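# The Long Way to a Loaf of Rye

Jadwiga Piątek keeps her sourdough starter in a pickle crock on the back porch at Norside, and if you come to visit in March, as I did, you will be asked to hold the lid while she feeds it. I had driven up for a recipe. I stayed through two meals and went home with a jar of starter wedged between my boots on the passenger side floor, and I worried about it at every stoplight.

Her rye is the dark, damp kind that you slice thin and can eat for a week. She learned it at the old Krajewska bakery, where she started at 15 sweeping flour and was let near the ovens only when somebody's wrist gave out. The bakery used a mixer the size of a bathtub. At home she uses a bowl and a spoon, and says she can't taste the difference, though she does miss the noise!

The dough scared me a little, I'll admit. If you grew up on white bread, you expect something springy that you can push around the counter, and rye dough is more like wet cement. You don't knead it. You stir it until your arm complains, smooth it into the pan with a wet hand, and leave it alone for three hours in the warmest corner you have (mine is on top of the refrigerator, next to the cake stand I never use).

Then there is the matter of the caraway. Jadwiga toasts hers in a dry skillet and crushes about half of it. Her neighbor Elisa Testa, who came to lunch with a pot of bean soup, thinks caraway belongs in cabbage and nowhere else, and the two of them have been having this argument for so long that they barely look up from their bowls for it. Elisa puts fennel seed in hers, and a spoonful of honey. I have now made both, and I'm keeping my vote to myself — I would like to be invited back.

What I will pass along is the waiting. Once the loaf is out of the oven, wrap it in a dish towel and don't cut it until the next day. I cut my first one after an hour, standing up, with butter at the ready, and it gummed the knife so badly I had to soak it. The second loaf I hid in the bread box and went to bed early. By breakfast the crumb had settled and the sour had come forward, and we ate four slices apiece with cold butter and radishes from the Closlow market.

A wrapped loaf will keep on the counter up to a week, and the heel end makes very fine croutons for Elisa's soup, with or without her permission.
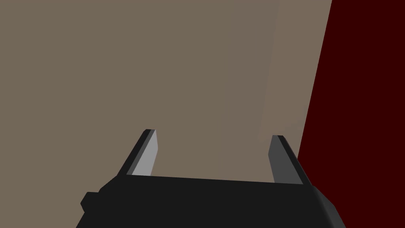
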